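Module 4: Handling soft items with a two-finger gripper
Working rules for students and lab assistants
Course leader: Marjatta Kettunen

These notes cover the part of the module that deals with cloth and clothing. Read them before your first session at the bench. The rules for rigid parts (Module 3) still apply unless a rule below replaces them.
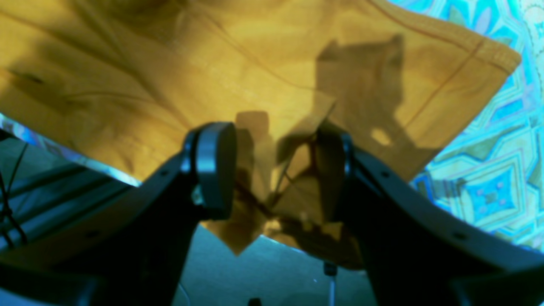
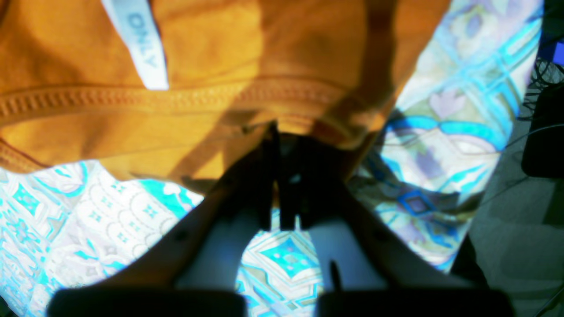

Fig. 4.1 Wrist views of the two-finger gripper at a garment on a patterned cloth. First view: fingers apart, a fold of fabric between them. Second view: fabric pinched.

4.1 Why cloth has its own rules

A rigid part has one shape. If you know where one corner is, you know where the rest is. A garment can lie in any number of ways, and it changes shape as soon as it is touched. Two things follow from this. The operator has to look at the item again before every grasp, and a path that was safe a moment ago must be treated as unchecked once the cloth has moved.

4.2 Before you start

Check the floor and the edges of the work surface for cables. A cable that runs beside or under a covering can be dragged along with it. Both views in Fig. 4.1 have thin cables near the covering, so look for them in each view before you plan a move.

Empty all pockets. Close zips. Take off pins, badges and anything else that could catch between the fingertips.

Spread the covering so that it lies flat where you intend to grasp. A patterned covering is allowed if the garment is a plain colour that stands out from it. Do not use a covering of the same colour as the garment.

Know where the stop button is and who is holding it. One person drives the arm and one person watches. The watcher does nothing else.

4.3 Choosing where to grasp

Use a raised fold where you can. A flat single layer is hard to pick up, and pressing the fingertips down to reach it loads the wrist.

Keep away from sewn-in labels. They tear, and a grasp on a label will often be logged as a grasp on the garment. In the second view the label reads "ONLY" and lies to the upper left, well away from the fingertips.

Seams and hems are thicker than the rest. If you grasp on one, write "seam" in the log.

Watch out for shadows. Under strong light from one side, the edge of a shadow can look like a fold. If you can't tell which it is, move the wrist a little and look again.

4.4 Speed and force

Bench limits for this module are:

Approach speed over cloth: 70 mm per second
Closing force: 21 N
Attempts at one point: 2, then choose another

The Wukero arm will accept higher values. Do not enter them. If the limits need changing for your project, ask in writing and wait for the reply.

4.5 Hands and clothing

No hands inside the marked area while the arm is live. This includes straightening a sleeve or pulling the covering back into place. Stop the arm, wait for the light on the Bridero controller to turn amber, then reach in.

Loose cuffs, scarves and lanyards come off before the session.

4.6 Logging

Record every attempt, including those that fail. The shared set from earlier groups holds 883 attempts, and the early ones are of limited use as failed grasps were left out. For each attempt note the item, the type of grasp point (fold, seam, edge, flat), the result and anything that moved by accident.

Save both the wrist view and the log line under the same attempt number. Do not rename files afterwards.

Task for next session

Read Mangubat, chapter 2, on deformable objects. Then write half a page on which of the rules in 4.3 would change if the covering were plain and the garment patterned. Hand it in through the Rero page before the May review.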